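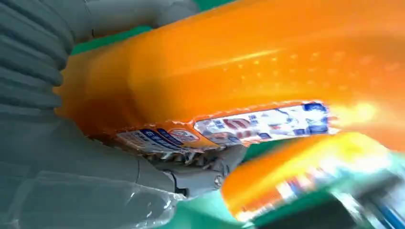 The teeth of the gripper against the label of an orange bottle.

Orange Bottle

I had agreed to supervise the robotics club at Berneck on the understanding that I would not be asked to believe in it. The principal laughed at that. She thought it was modesty.

The club had a room, a green table that showed every ceiling light, and a program called Trarari, which the seniors had written the year before and which none of the current members could fully explain. They knew where to start it. They knew which part not to touch. When I asked what Trarari meant, the girl who ran the club said it was the noise a trumpet makes in German, and that the boy who picked it had graduated.

The task was to clear a table. Bottles, pouches, wrappers, all dumped out like the bottom of a shopping bag, and the arm had to put each thing where it belonged. The Salcedo Cup gave you 18 minutes. Mellen High had won it two years running, and their club had a coach who was paid.

"What happens if you win?" I asked.

"We get 496 dollars," the girl said.

"Why 496?"

"It was 500, but they bought a plaque."

I wrote that down. I was keeping a notebook then, in case a parent ever complained.

What I Saw in August

They came in before school started, at nine in the morning, without being told to. I came because the building required an adult. I sat by the door with a library book and listened to the motors, and every few minutes one of them would say, "It's got it," in the voice people use for a dog that has picked up a sock.

Sometimes it did have it. The teeth on the fingers went into the label and wrinkled it, and the bottle came up off the green, and they all leaned in. I looked at their faces more than the bottle. Then it would swing over the bin and drop the thing on the rim, and they would go back to the screen and argue over a number I couldn't see from my chair.

"A person could do this," I said once. I meant it kindly.

The smallest one, a freshman who mostly handled the trash side of things, looked up. "My aunt does do it," he said. "At the recycling plant. She does it all night."

I asked whether she was pleased he was building a machine to replace her.

"She wants to know if it can do the glass," he said.

That was not the answer I had prepared for, so I went back to my book.

The log they kept was on a clipboard. It had 200 lines, and they filled in one for every try. Grabbed, dropped, missed, other. I read it while they were at lunch. "Other" was the longest column, and someone had written notes beside it in pencil: slid, spun, took the wrapper instead, stopped for no reason, stopped for no reason, waved.

I don't know what waved meant. I turned the page to see if it happened again, and it had, twice.

By the third week I had opinions. I thought the foil pouches should be left for last, and I thought they came down too fast on anything lying flat. I kept these to myself for a day and a half. Then they had the orange bottle down on its side with its clear cap pointing away from the arm, and the yellow one lying farther back, and the girl said to go for the orange one, and I said, from the door, "Slower."

They all turned around.

"It comes in too fast," I said. "You've got it in your own log. Slid, slid, spun."

She changed something. I put the book face down on the chair.

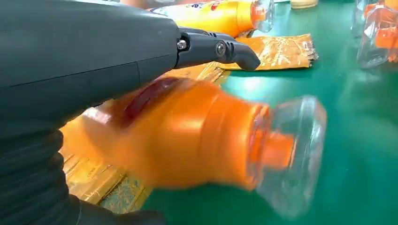 The Salcedo Cup

Mellen went first. Their table was clear with time left over, and their coach shook hands with the judge like a man closing on a house.

Ours took longer to start. Trarari threw up a message in red, and the freshman read it aloud, and the girl said to ignore it, they always ignored that one. I could have told her that was no way to run anything. I had told her, in fact, in August.

It picked up a bottle. It picked up another. It took a pouch by the corner and carried it across the table at arm's length, and the parents laughed, and it let go over the bin and the pouch went in. I had not expected that. I looked at the clock on the wall and then at the clock on the judge's table, which disagreed by 30 seconds, and I found I minded very much which of them was right.

When the judge called time there were three things left on the table. We came in fourth out of five. The club at the bottom had blown a fuse.

On the bus the girl sat across the aisle from me with the clipboard on her knees. She said the plaque had looked cheap anyway. Then she asked if I would be doing this again next year, and I said it depended who else they asked.

"They didn't ask anyone else," she said.

The freshman was asleep against the window, holding the bag with the bottles in it. I told her the red message had to be fixed before anything, and that I wanted to see what was behind it, whatever it was, line by line.

"You said you don't understand the code."

"I don't," I said. "You can start with that part."

She found a pencil and turned to a new sheet.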